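Week 3: Who does the chopping now?

Right, carrying on from where we stopped. I promised you a kitchen this time, so we're off to Larkurau, the ready-meal place where I spent most of April getting in people's way. They had 27 people on veg prep when the arms came in (the Bruvance ones, if you've been doing the reading) and I went in thinking I'd be writing about job losses. I ended up with pages and pages about spring onions!

Spring onions are a pain. They bend, they roll, the white end is firm and the green end flops about, and no two are the same length. A person sorts all that out with their fingers while chatting about the telly. For an arm, every one of those is a separate problem, and somebody on the shift has to learn which problem they're looking at when it goes wrong.

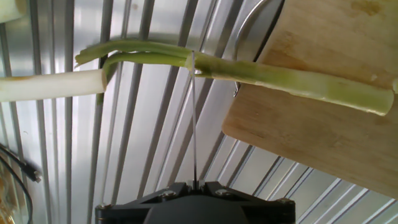

Tineke Goossens had been on prep for years before she was moved over to minding the arms, and I got a long interview out of her. Her hands hurt less, she told me, but she goes home more tired. When you chop, you can drift off a bit. When you watch, you can't. She also missed talking to the woman next to her, as the new layout put them at opposite ends of the room. Please hang on to that last bit, we'll need it for the essay.

Then there's the pay question. Minding was put on the same grade as chopping, even though the minders were setting up the cutting jobs, clearing jams and deciding what got thrown out. Management called it "lighter work". Have a look at pages 125 to 132 of the reader, the Clarik case, where the same word comes up in a parcels depot, and see whether you buy it there either.

For the seminar, pick one job you've done yourself (paid or not, washing up counts) and jot down the bits you did without thinking. Bring it on paper, please, the projector in our room is still playing up.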